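Lollow two-arm tabletop kit: read this before you buy (or before you bolt yours down)

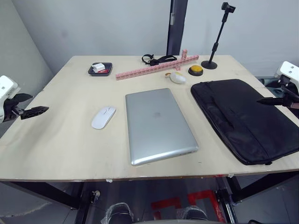

I sell these, I run one myself, and I still want you to know about the gripper fault before you put your money down. So this page is going to be a bit longer than the other ones in the shop! Specs are further down if that's all you came for.

Back in March I had the kit doing a packing routine, the kind of thing most of my customers buy it for: pick up the computer, slide it into the sleeve, put the mouse next to it, go again. It ran fine all morning. Then on cycle 143 the right gripper closed on the sleeve and just... stayed closed. The controller said OPEN. The little status light said everything was lovely. The arm carried on with its next move and dragged the sleeve, with the computer halfway in it, clear across the table before I got to the stop button.

Nothing broke. I caught the computer with my hip (not a recommended method, please don't) and the arm stopped when I hit the button, the way it's supposed to. But a gripper that reports open while it's still squeezing is a fault I take seriously, and I pulled the kit from the shop that same afternoon.

What was wrong

I took the gripper apart on the kitchen counter. The fingers run off a small coupler, and there's a set screw holding it on the motor shaft. Mine had backed out. The motor was turning perfectly well, and the sensor reads the motor side, so as far as the software knew the fingers had opened. They hadn't moved at all. I'd love to say I spotted it in five minutes, but I spent most of an evening blaming my own code first.

I wrote to Kastemano, who make the grippers for Lollow, and they came back pretty quickly. The early grippers went out without thread locker on that screw. Newer ones have it, plus a flat ground into the shaft so the screw has something to bite on. If your gripper has a letter B stamped under the wrist plate, you've got the newer one and you can skip the next bit. No B, keep reading.

Fixing an early gripper

Power off and pull the plug, not only the stop button. The stop button cuts the motors but the controller stays live, and I don't want anybody's fingers in there with it live.

Take off the wrist plate (6 small screws, they're all the same length, hooray). Turn the coupler until you see the set screw, back it all the way out, clean it, put one drop of medium thread locker on it and snug it down again. Let it sit overnight. Then do the other arm, even if it's been behaving, it's the same part.

After that, run the open/close test from the maintenance menu with nothing in the jaws and WATCH THE FINGERS. Don't go by the screen. I do 500 cycles, which takes a while and is very boring, so bring a coffee.

If you don't fancy doing it yourself, send me the gripper and I'll do it. You pay postage one way, I pay it back.

What I changed in the shop version

Every kit I ship now gets the B grippers on both arms. I've also added a grip check to the Manurung software that comes with it: after each release the arm lifts very slowly for a moment and looks at the load on the wrist. If it's still carrying something, it stops and beeps at you. It slows every cycle down a little and a couple of people have grumbled about that. You can turn it off in settings. I leave mine on.

Please also put the stop button where you can reach it without leaning between the arms. I had mine in a silly place that day and had to stretch past a moving elbow to get to it. If your table is deep, Flultley do an extension lead for it and I keep a few in stock.

What's in the box

Two arms with B grippers
Controller and power supply
Stop button with cable
Manurung software, with the grip check switched on
Hex keys, spare wrist plate screws, one small bottle of thread locker (yes, because of all this)

No table and no computer included, I do get asked.

Lead time is 5 weeks at the moment. If you bought an early kit from me you should already have an email, but check your junk folder, and write to me if there's nothing there. If you got yours secondhand I'll still sort the gripper out for you, same deal on postage.

Share 6 | 5 comments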